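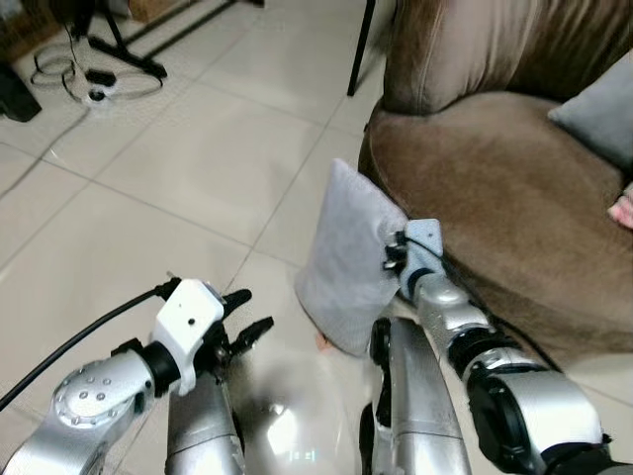 We've been trying to find out how much a second wrist camera helps when a two-armed robot tidies cushions and other soft things in a living room. Short thread with what we have so far.

The task: pick up a pillow, get it on to the armchair, let go without dragging it back off. Sounds easy. Pillows fold when you grip them and they hide whatever is behind them, so the head camera loses sight of the seat at the worst moment.

We collected 1375 demonstrations by teleoperation. Nesma Ashour did most of the driving and all of the relabelling. The rooms were ordinary furnished ones, with cables and boxes left where they were.

We trained the same policy 2 ways. Runeck gets the head camera and both wrist cameras. Tomley gets the head camera only. Same demos, same number of training steps, same seeds.

Each policy then had 200 trials. We swapped the order every session so that changes in daylight didn't favour one of them.

Runeck finished more trials, which we expected. The gap was small on the approach and the first grasp. Nearly all of it came from the release – Tomley tended to open the gripper too early, with the pillow hanging over the front edge of the seat.

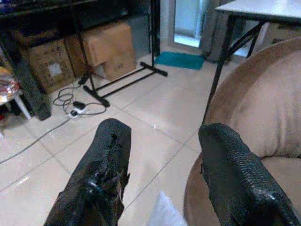

Shiny floor tiles were a problem for both. Window light makes pale patches on them, and early versions of both policies would sometimes reach for a patch. Adding brightness changes in training cut this down a lot but it still happens.

What didn't help: more data of the same kind. We held back 500 demos at first, then added them, and the release errors barely moved. Short correction clips, where the operator takes over just before a bad release, did more for far less work.

One caution. The grip pads wear, and a policy trained on fresh pads sees something different at the wrist later on. We now log pad changes with every session. We should have done that from the start.

Someone asked about Bedoya. That was our older scripted baseline. It does fine on a flat bench and badly on anything upholstered, so we dropped it from the comparison.

Next up is the Sellovell set, which is mostly blankets. We hope to have numbers in February. Trial logs and the failure labels go up with the write-up – if you want them sooner, send me a message.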